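02/09/2025

Went out to the Irkengate water treatment plant for their open day. I'd put my name down back in February, when the notice came with the rates, and had nearly forgotten about it by the time the confirmation arrived. Writing this up for the residents' newsletter while I still have the handouts in front of me.

Parking is on the grass by the lower gate. You sign in at a demountable, get a hi-vis vest and a hard hat, and sit through a short safety talk. Closed shoes are compulsory and they do check. A man in front of me in sandals was sent back to his car and came back in gumboots.

Our group was taken round by Oi-ling Chiang, one of the process engineers. She has been at the plant long enough to have worked under the old control system and she pointed out where bits of it are still bolted to the walls.

We started at the inlet. Raw water comes down from Lelau Reservoir by gravity, so there are no pumps on that side at all. The pipe is 26 kilometres long and most of it is buried. After heavy rain the colour changes within a day or so, and the operators have a row of glass jars on the windowsill going back through the wet months. The worst one looked like weak tea. There's a screen at the inlet that catches sticks and leaves, and every so often an eel, which gets put in a bin of water and driven back up to the creek.

From there it goes to the dosing building, where the coagulant is added. This was the loudest part of the tour and I missed a fair bit of what was said. The gist is that the fine clay in the water won't settle by itself, so they add something to make it clump. Tarun Bhatt runs the dosing side and had set up two beakers on a bench with paddles turning in them, one dosed and one not. He let them run while he talked. By the end the dosed one had fluffy brown flakes moving around in it and the other was still plain cloudy. He said they do that test for real every shift, with more jars, and set the dose from it.

The settling tanks are outside. They are long, open and very slow, and you walk between them on a steel grate. The kids in the group liked this bit less than I expected. I liked it a lot. The water comes in murky at one end and by the far end you can see the bottom. A scraper runs along the floor and pushes the sludge to a hopper. Someone asked where the sludge goes and the answer was drying beds, then a soil blending yard, though the contract for that is up for renewal.

Then the filters, which are indoors again. Sand over gravel, with a layer of anthracite on top. We were lucky with the timing as one of them was due for a backwash. They push air up through the bed first, then clean water, and the whole surface boils up brown and spills over into the channels. It took a good while to run clear. Oi-ling said each filter gets done when the pressure across it reaches a set point, or on a timer if it never gets there.

The control room was behind glass. Two operators on, plus a trainee. Chi-keung Lui came out to talk to us for a few minutes and took questions. He said the night shift is mostly alarms that mean very little and one or two a year that mean a lot. The plant was putting out 94 megalitres that day, which he described as an ordinary figure for the time of year. In a hot spell it goes up to 189 and everything is running.

There was a stop for morning tea in the training room. Scones, and a decent urn. On the wall they had the old drawings of the original works from when Irkengate was supplied by a single pump on the river, and a photo of the Liao pump house before it was pulled down. I would have liked longer with those. The captions were handwritten and some had faded.

After tea we were split up for the lab. Only half the group fits at a time. Feng-yi Hsieh does most of the routine testing and showed us the sample fridge, the incubators and the turbidity meter. Samples come in from taps all over the district, including the one outside our own hall, which I hadn't known. She does taste and smell as well, with a panel of staff, and they get warmed samples because the smell comes up more. The commonest complaint by a long way is chlorine. She told us that if you fill a jug and leave it in the fridge overnight most of the chlorine taste goes, and that it's stronger first thing in the morning at some addresses and weaker at others depending on how far along the main you are.

The other half of her talk was about what people should do at home, and this is the part I most wanted to pass on. In an older house, if nobody has used the water for a good few hours, let the kitchen tap run for a bit before you take any to drink. Use the cold tap for drinking and cooking. Water from the hot tap has been sitting in the tank and can pick up metal from the fittings.
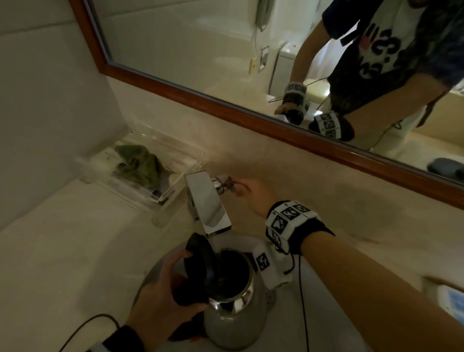
White flakes in a kettle are another thing she gets rung up about. It's scale, mostly calcium, and it's harmless. Our water is moderately hard so everyone gets some. A cup of white vinegar topped up with water, left for an hour and rinsed well, will shift it. She also suggested unscrewing the aerator on the tap, if yours has one, and cleaning the grit out a couple of times a year. I did mine when I got home and there was more in it than I'd have liked.

Last stop was the clear water tank, or at least the roof of it, which is all you get to see. Grass on top, locked hatches, a fence. From here it's pumped to the Irov Hill reservoir and on to the rest of us. Tin-yau Hsiao, who looks after the network side, had a map of the mains on an easel. The oldest are cast iron and still in service under the main street. He said those are due for replacement but wouldn't be pinned down on a year, and a few people did try. The works on the eastern side come first. Expect some discoloured water while they're going on - run the cold tap until it clears, and don't put a white wash on.

A few practical notes for anyone thinking of going to the next one:

- Book early. Our session was full and there was a waiting list.
- Children are allowed from primary age but there are a lot of stairs and no prams past the dosing building.
- Take a jacket. The filter gallery is cold.
- Photos are fine outside and in the training room, not in the control room.
- The toilets are only at the sign-in end.

The whole thing ran a bit over two hours. They gave us each a tap washer kit and a leaflet on finding leaks with your meter. I have spare copies of the leaflet if anyone wants one.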